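Thursday, 2:15 pm, long bench

Isum stand, second try at the build. Black cloth down first. White parts show up well on it and small screws don't roll far, though the cloth bunches up as soon as anything heavy gets dragged over it. Clamp the corners next time.

Instruction sheet is the Binus one and it covers two versions of the base. Ours matches the second drawing. Skip steps 3 and 4, they refer to a crosspiece we don't have. Marked this on the sheet in pencil.

Began with the poles. The long ones are 65 cm and the short spares are 40 cm. Both sizes were in the same sleeve with no labels. The threaded part goes in by hand. If it stops before two full turns, back it out and start over. I forced one last month and the first thread is still rough.

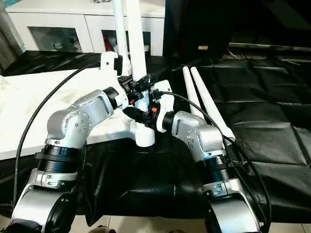
Two poles, white bracket, threaded cylinder upright below.

The bracket fits either way around, and the sheet doesn't say which is right. Flat side out gives more room for a hand behind it. Left it that way for now. Check against the Brolden stand in the back room before anyone makes a second one.

White cloth next. It had been folded in the box since June and the creases are set hard. Tried smoothing it by hand on the bench, some improvement, not enough. Low iron would probably do it. The care tag says 40 and nothing about ironing. Did not iron it today.

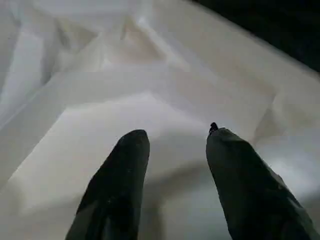 White cloth, lots of creases.

Cloth measures 8 cm longer than the drawing on one side. Measured it twice, same result. Could be the hem allowance, or it could be cut for the other version of the base. Emailed Kratochvíl with the measurement and asked which. Leave the cloth unhemmed until they answer.

3:05 pm. Sorted the spare pieces while waiting on the email. The loose hardware goes in the gray bin and the sleeves go back in the carton.
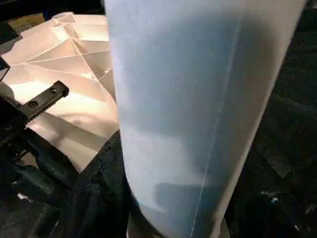

No reply from Kratochvíl yet, so went on with the base.

Base notes:
Push the feet in after the poles, not before. With the feet on, the base rocks while you're trying to line things up.
One socket is tighter than the other. Don't sand it. A few minutes with a warm rag loosened the one on the first build.
Cable needs slack. Route it around the side in a wide loop and keep it out from under the base when setting the thing down.
Screws are all the same length, so no need to keep them apart by step.

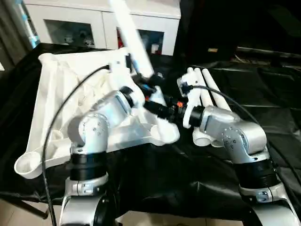 Total time at the bench so far today is 47 minutes, not counting the email. First try took most of a morning, and a lot of that was spent on steps 3 and 4.

Still to do:
Answer from Kratochvíl on the cloth
Compare bracket with the Brolden stand
Replacement for the threaded part with the rough start, if Isum sells them singly
Label the pole sleeves 65 and 40

Leave the black cloth on the bench, I'm not finished with it.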